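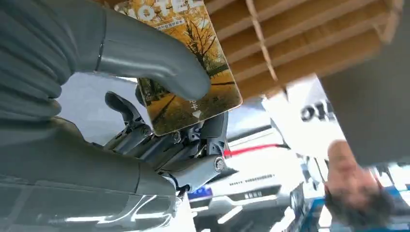

PRESS RELEASE

Aug 23, 2026

Thin cards, one hand: Vumier group publishes grip method that needs no suction cup

For immediate release

A method that lets a jointed robot hand hold thin, stiff cards without bending or dropping them is published today by the handling group at Vumier. Paper, code and the full set of trial logs all go up together.

The method is called Plallum. It deals with a dull problem that has held up a lot of useful work: hotel key cards, library cards, travel passes, loyalty cards. Flat things with hardly any edge to get hold of. Most machines that handle them use suction, and suction is fine till the card is scratched, dusty or has a sticker on it.

Plallum uses fingers only. One finger presses on the face of the card, the joints on the other side take the load, and the hand then works out how hard to push from how much the card gives. No camera needed for that last part. The camera at the wrist is used to find the card and check its angle, after that it is all touch.

Results in short

The group ran 2000 grips on the test bench. Of those, 600 used key cards and the rest were a mix of passes, membership cards and blank plastic stock. Nearly 7 in every 100 grips slipped on the first try, and the hand was allowed one second go. Worst results were on cards with a glossy finish, held low near the short edge. Cards held at the long edge did better. Full tables are in the paper, split by card type and by where the finger landed.

It takes 20 practice grips to set the method up for a new card type. The older approach from the same group had to be tuned by hand and could take most of a morning.

"We kept pressing too hard," said Inese Žukauskas, who leads the group. "Everyone does. You see the card start to slide and you want the finger to push more, and then the card bows and pops out the side. The useful bit was letting the finger ease off a little and wait. It looks slow on video but it drops fewer cards."

Ona Kļaviņa wrote the control code and ran most of the trials. "The second finger was a mistake for months," she said. "We had it helping and it was mostly in the way. Once we parked it and used the joints as a shelf, the numbers moved in an afternoon. I would like to say it was planned."

What it does not do yet

Soft cards, paper tickets and anything already bent are outside the method for now. So is picking a single card out of a tight stack, the group has tried it and the figures are poor, they are in the appendix for anyone who wants them. Speed is also an open question. All trials were run at a gentle pace and nothing in the paper should be read as a claim about how fast the hand could go on a working desk.

The hand has not been tested on wet cards.

What comes next

Work carries on with Virusus, which supplied the joint sensors, and with Kobori, who will lend a front desk set-up so that the next round can include handing a card over to a person. That part is harder than it sounds. The hand has to tell a polite tug from a slip, and at the moment it sometimes hangs on to long.

A follow-up report is due in December. Funding for the first stage came from Vumier's own research budget.

Notes to editors

Plallum is one word, capital P only.

The code is free to use for research and teaching. Other uses, please ask first.

Short clips of the trials, including the failed ones, can be had on request. Interviews with Inese Žukauskas or Ona Kļaviņa by arrangment with the Vumier press desk. Please give us a day's notice if you want to see the bench running.

Ends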